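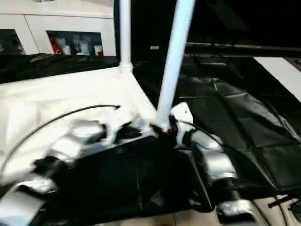
*Fabric sheet, white on one side and black on the other, with two white poles.*

# Keeping an old car under a cover: tips from my garage

I keep one collector car, a Skarley coupe, in a rented garage in Grustdale. The garage has no heating and the door doesn't close well at the bottom. In the years I have had this car I made most of the mistakes with covers, batteries and tires that a person can make, so I write here what I do now. Maybe some of it is useful for you. English is my second language, so please forgive if a word is not the best one.

## Before the cover goes on

Wash the car and let it dry for one full day with the doors and trunk open. I know this is long. The water stays inside the door bottoms and behind the chrome strips, and when you put the cover over it the same evening, you close the water in.

Clean the underside of the fenders also. I use a garden hose with a bent pipe at the end, and I go slowly until the water that comes out is clear. Old mud in the fender corners is the place where most Skarleys start to rust. If yours has the extra steel plate behind the front wheel, take it off once every two years and look behind it. It is held by four screws, and one of them always breaks, so buy a spare before you begin.

Wax is good before winter, but put it thin. A thick layer catches dust, and then the cover moves over the dust.

## Choosing the cover

For indoors, take a cover that lets air through. Soft cotton is good. Flannel is better against the paint, but it is heavy when you fold it, and in a damp garage it drinks the water from the air. My first cover was a plastic one from the hardware store. In February I lifted it and the whole roof was covered with small drops. The paint had milky spots which took me two weekends to polish out.

For outdoors it is a different matter. There you need something with a dense outer side and a soft inner side, and you must tie it well. Wind is worse than rain. A loose corner that beats against the fender for one night will go through the clear coat.

Measure your car yourself before ordering. Sellers give a length from a table, and the table doesn't know about your bumper guards. I ordered one time a cover for a body of 314 centimeters, following the table for a small roadster I had then, and the real number with bumpers was 324. It went on, but the seams at the corners opened after one season.

## Putting it on alone

1. Fold the cover from both long sides to the middle, so that it becomes a long strip.
2. Roll this strip from the rear end to the front end. Now the front end is on the outside of the roll.
3. Put the roll on the hood and hook the front end under the bumper.
4. Unroll over the windshield and the roof to the trunk.
5. Open the sides downward, first one, then the other.

Take down the radio antenna first, or unscrew it. Fold the mirrors if they fold. Old round mirrors don't, and there I put a thick wool sock over each one — it looks silly, but the cover slides over it and doesn't tear.

When you take the cover off, do the same steps in the other direction. Don't pull it to the floor. Sand from the floor sticks to the soft side, and next time you sand your own paint with it. If it falls down anyway, shake it outside and wash it before you use it again.

Write the word FRONT with a laundry marker on the hem. I did this only after five years.

## Washing the cover

A cotton cover goes in a big machine at the laundromat, with cold water and half of the soap you would normally take. No softener. Softener leaves something greasy on the windows, and you will be cleaning the windshield until Easter. Hang it over two lines and not over one, so the air can go between the halves. In my yard it needs from breakfast until late afternoon on a dry day.

Small holes can be closed with a patch of the same cloth. Sew it from the outside and keep the knots on the outside too.

## The battery

Take the battery out, or connect a maintenance charger that switches itself. I take it out. It stands on a shelf in my kitchen hallway, and my wife accepted this after I put it in a box with a lid. Clean the poles with warm water and a little baking soda, dry them, and put a thin film of grease.

Remove always the minus cable first, and connect it last. On the Skarley both cables are black, because somebody changed them before my time, so I have tied a piece of red tape on the plus one. Do this on the first day you own a car. Don't trust your memory.

If the battery stays in the car and you use a charger, lead the cable out through the grille and not over the fender.

## Tires and brakes

Put a little more air than usual for the winter. A car that stands on the same spot for months gets flat places in the tires, and you feel them like a washing machine under the seat. Most times they go away after some miles. With old tires they stay.

I push my car half a wheel turn every second Wednesday. It takes two minutes. If you can't push it, small foam cradles under the tires also help.

Don't leave the handbrake on! The shoes can stick to the drums, and then you need a hammer and a lot of patience. Put wood blocks before and behind one wheel, leave the car in neutral and hang a note on the steering wheel that the brake is off.

## Fuel

There are two schools. One fills the tank to the top, the other leaves it almost empty. I fill it, because in a steel tank the empty part is the part that rusts. I put also stabilizer and then drive a few miles so it comes to the carburetor. Write the date on a paper and put it in the glove box. If the fuel is more than one year old, I drain it and don't try my luck.

Don't start the engine in winter "just to hear it." Ten minutes at idle makes water in the exhaust and warms nothing properly. Either drive it for a good half hour on a dry road, or let it sleep.

## Mice

This I learned from Tullio Mancuso, who has a workshop in Mullthorpe and has pulled more nests out of air filters than he likes to remember. Close the exhaust with steel wool and the air intake with a piece of fine metal mesh. Tie a bright ribbon to both and let it hang where you will see it in spring. Steel wool in a forgotten exhaust is not a good start of the season.

Peppermint oil didn't work for me. Soap bars also didn't work, one was even eaten. What helps is a clean garage: no bird seed, no old blankets, no carton on the floor. Take the food papers out from under your seats too.

## Inside the car

Leave the windows open by a finger width if the garage is dry and you have no mice. Otherwise keep them closed and put a moisture box on a plate on the floor mat. The plate is important, the box will one day spill. Empty it when you do the tires.

Leather wants a thin cream before winter and another one in spring. Vinyl wants only a damp cloth. For the rubber around the doors I use a silicone stick, and in this way they don't freeze or glue to the frame. Two passes with the finger are enough.

## What I write down

In the glove box I have a small notebook. The odometer on the day of parking goes there (last time it said 3,055, it has gone around at least once), then the air in each tire, the fuel date, which things are closed with wool or mesh, and where the battery is. In spring I read the page from the bottom to the top and undo everything in this order.

The oil I change before parking and not after. Old oil has acid in it, and it is better that the bearings don't sit in it for months. If you drove less than 1,000 miles since the last change, you can maybe skip it one year — I don't, but oil is cheap where I live.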